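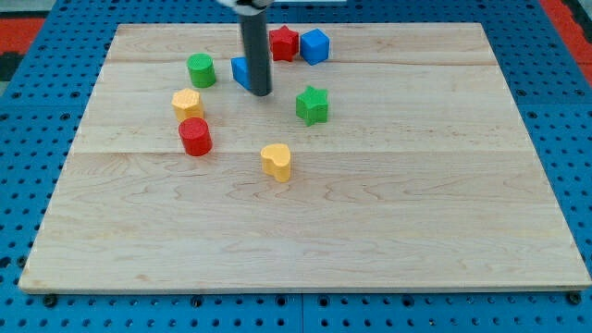
How often should I oil a maple board, and which oil should I use?

Oil it about once a month if it gets used and wiped down most days, and less if it mostly sits there. Food-grade mineral oil is the usual choice. Put on a thin coat, leave it overnight and wipe off what hasn't gone in.

More detail from the person asking

I bought a maple board from a kitchen shop in Trotton in August. It came with a card that said "oil regularly" and nothing else. I've been using sunflower oil from the cupboard and it has gone tacky in patches. It also smells a bit stale when I get close to it. Have I ruined it? I have 47 pence worth of patience left for this, so simple answers please. I don't own a sander.

3 answers

Answer 1 (marked as helpful by 134 people)

You haven't ruined it. Sunflower oil goes sticky as it dries and it can turn rancid, so stop using it on wood. Same goes for olive oil and ordinary vegetable oil.

To get the tacky layer off, scrub with hot water and a good squirt of washing-up liquid, using a stiff brush and going with the grain. Rinse quickly and don't leave the board sitting in the sink. Dry it with a tea towel and stand it on its edge so air gets to both faces. Leave it a full day before you do anything else. You may have to repeat this, I had to do mine 4 times.

If the smell is still there, sprinkle on coarse salt, rub with half a lemon, leave ten minutes and rinse.

Once it's dry, warm the mineral oil by standing the bottle in a bowl of hot tap water. Pour a little on and rub it in with a clean cotton rag. Do the top, the underside and all the edges. People forget the underside and then wonder why the board has cupped. Two or three coats over a couple of days will set you up, then top up when the wood starts to look dry and chalky.

A quick test: flick a few drops of water on. If they bead, leave it alone. If they soak in and leave a dark mark, oil it.

Answer 2

I use the Hukari board wax, which is beeswax and mineral oil in a tin. Costs more than plain oil but I find it lasts longer between goes. Chemist in Arnness sells plain mineral oil by the bottle if you want the cheap way, ask at the counter. Check it says it's suitable for food use, because some sold for tools and machines is not.

Don't put the board in the dishwasher whatever you do. We had a Paredes one that went in once by mistake and it split along the glue line.

Answer 3

Walnut oil is fine too and it does dry properly, but not if anyone in the house has a nut allergy. Don't know about the smell, never had that.

Reply from the person asking

Scrubbed it twice and the stickiness has gone. It looks very pale now so I suppose it needs the oil. Is a 700 ml bottle too much for one board?

Reply to the above

It'll last you years. Keep the lid on tight and put it somewhere dark.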